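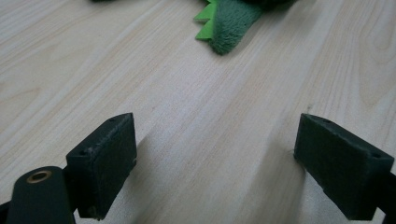
Spring-Loaded Check Valves: Notes on Cracking Pressure and Installation

January 16, 2018

The Drellen line of spring-loaded check valves has been extended to cover larger bore sizes, and the ordering code has changed with it. Customers who reorder from an old quotation should read the section on springs before sending in the part number.

A check valve lets fluid pass in one direction and closes when the flow stops or reverses. In a swing type the disc hangs from a hinge and depends on gravity and reverse flow to close. In a spring-loaded type the disc sits on the center line of the bore and is pushed onto the seat by a coil spring. The travel is short, so the disc is usually back on its seat before the column of liquid has picked up speed in the wrong direction. For this reason spring-loaded valves are often chosen for the discharge side of pumps, where a slow disc can lead to water hammer.

Cracking pressure

Cracking pressure is the upstream pressure, measured above the downstream pressure, at which the first steady flow is seen. It is set by the spring and the seat area. It is not the pressure needed to hold the valve fully open, which is higher and must be read from the flow curve. A valve that is too large for the line will never reach full lift. The disc then moves back and forth against the spring, and both the guide stem and the seat wear early. Size the valve for the normal flow, even if this gives a body one size smaller than the pipe.

Springs

Drellen valves are now supplied with one of 3 springs: light, standard and heavy. The spring is shown by the last letter of the part number (L, S or H). Orders without a letter are filled with the standard spring. The light spring is meant for horizontal lines and for vertical lines with upward flow. For vertical lines with downward flow the heavy spring is needed, as the weight of the disc and of the liquid above it both act to open the valve.

Installation

The arrow on the body must point in the direction of flow. Leave a straight run of pipe between the valve and the nearest elbow, tee or pump outlet – five pipe diameters upstream is the usual minimum. Flange bolts are tightened in a cross pattern, in at least two passes. Gaskets are not reused. Where the line carries solids, fit a strainer ahead of the valve.

Testing and stock

Each valve is shell tested and seat tested before it leaves the Sindon plant. The last production run came to 998 valves, of which 183 were fitted with the heavy spring. Stock of all sizes at the Pludine warehouse now stands at 3,055 pieces, spare spring kits not included. Metal-seated versions are made to order.

Van Rooij remains the contact for seat repair and for replacement discs on the older series. The older discs do not fit the new bodies – the stem diameter is different. A revised dimension sheet will be sent out with the April issue.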